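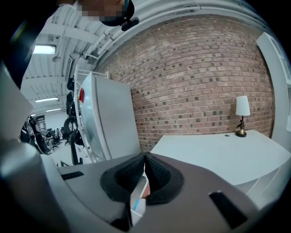

Nurley is hiring a part-time room setter for its furnished studios on the Arango side of Esevstead. The studios are rented by the month to people who come to town for work or school, and each one has to be cleaned, checked and put back in order between tenants. Most are one main room with brick on at least one wall, so the furniture is plain and kept light: a white desk against the red brick, a small table lamp with a white shade and a round brass base, a white refrigerator, and a rack where a bicycle can hang upright out of the way. The person we hire will set these rooms and keep track of what is in them.

Position: Room setter, part time
Location: Arango Building, Esevstead
Reports to: Building manager
Pay: $600 per week, paid every two weeks
Apply by: February 21, 2026

About the building

The Arango Building was a box factory and then a furniture warehouse before it was divided into studios. Nurley took over the management of it from the previous operator and has kept most of the old brick. The studios are on the upper floors. The ground floor has 4,000 square feet of shared space, including the laundry, the mail area and a workshop. We also have a 300 square foot storeroom, where spare lamps, desk chairs, bedding, kitchenware and shelf parts are kept. The room setter has a key to the storeroom and is responsible for what goes in and out.

There is a freight elevator. It is out of service from time to time, and on those days small items go up by the stairs and large items wait.

What the job involves

When a tenant leaves, the cleaning crew goes in first. They do the bathroom, the floors and the inside of the windows. You go in after them. You will have a sheet for the room that lists everything that belongs in it, and you work from the sheet.

Regular duties:

Check furniture for damage and write down what you find. Desks are the most common problem. The white tops show ink, cup rings and knife marks, and some marks come off with the cleaner we supply and some do not.

Empty and wipe out the refrigerator, including the door seal and the drawer tracks. Throw away any food left behind, sealed or not. Take off stickers and magnets unless the next tenant is the same tenant renewing.

Dust the brick with the soft brush. Do not use water or spray on it. The mortar in the older walls sheds a fine sand, so the desk and the floor near the wall are wiped last.

Test every lamp and replace bulbs. Wipe shades with a dry cloth. Polish for the brass bases is in the storeroom on the shelf with the bulbs.

Check that bicycle racks are firm. If a rack moves when you pull on it, tag it and put in a repair request. Do not tighten wall fixings yourself.

Go through drawers, closets and the tops of cabinets for things left behind. Coins, buttons, keys, chargers and jewelry all go in a labeled envelope with the room number and the date, however small they are. Larger belongings go to the locked shelf in the storeroom.

Make up the bed, hang towels, and put out the kitchen set. The kitchen set is packed in one bin per room. When it comes back from a room it is washed, checked against the list on the lid and repacked in the same bin.

Move the furniture back to its place. Tenants are allowed to rearrange their rooms and most of them do. A diagram is taped inside the closet door.

Receive deliveries from our supplier, Trerow, and unpack them. This means breaking down cartons, assembling chairs and desks with the tools provided, and taking the packaging to the recycling cage on the ground floor.

You will also do a count of the storeroom at the end of each month and send the totals to the office. If you have not done an inventory before, we will show you how ours works. It is a spreadsheet with a tab for each type of item.

Hours

Shifts are five hours long and start in the morning. Most tenants move out at the end of the month, and those are the busy days. The middle of the month is slower and is used for deliveries, repairs and deep cleaning of rooms that need it. The schedule is posted two weeks ahead. If you need a particular day off, ask before the schedule goes up and we can usually do it. The last day of the month and the first day of the next one are not available for time off except for illness or family emergency.

What we are looking for

You should be able to follow a written list without skipping lines and to write a short, clear note about what you found. You should be comfortable working alone in a room for most of a shift. You need to be able to lift and carry a desk chair or a full kitchen bin, to work on a step stool, and to be on your feet for the length of a shift with breaks. Moving a refrigerator is always done by two people with the appliance dolly, and you will never be asked to do it alone.

Experience in hotel housekeeping, furniture assembly, stage or event setup, or stock work is useful. It is not required. We have hired people out of all of those jobs, and also people who had never done anything like it.

A driver's license is not needed. The bus stops across the street, and staff may keep a bicycle in the ground floor hall during a shift.

You must be at least 18 and legally able to work in the United States. We run a background check on anyone offered the job because the work involves going into private living space. We pay for the check.

What we provide

Paid training for the first two weeks, working alongside a current room setter
Gloves, kneepads, apron and all tools and cleaning supplies
An allowance for work shoes
Paid sick time from the first day
Use of the laundry on the ground floor at no charge
A $300 bonus after the first 90 days of work

The job does not come with housing. Staff who want to rent a studio apply in the same way as anyone else.

How to apply

Send us a short letter or an email with your name, a phone number and the days and hours you can work. Tell us about any job, paid or unpaid, where you had to keep a space or a set of things in order, and how you went about it. A resume is fine to include. We do not need a cover letter in any special format. If you would rather apply in person, forms are available at the Nurley office on the ground floor of the Arango Building, and you can fill one out there or take it home.

We will call people for interviews in the last week of February. The interview takes less than an hour. Part of it is held in a studio that is being turned over: we give you the room sheet and ask you to check the room against it and tell us what is missing, damaged or in the wrong place. Wear clothes you can kneel in.

Everyone who applies will get an answer by phone or email. Please tell the office if you need an adjustment for the interview or for the job itself, such as a large-print room sheet or a different step stool, and we will arrange it before you come in.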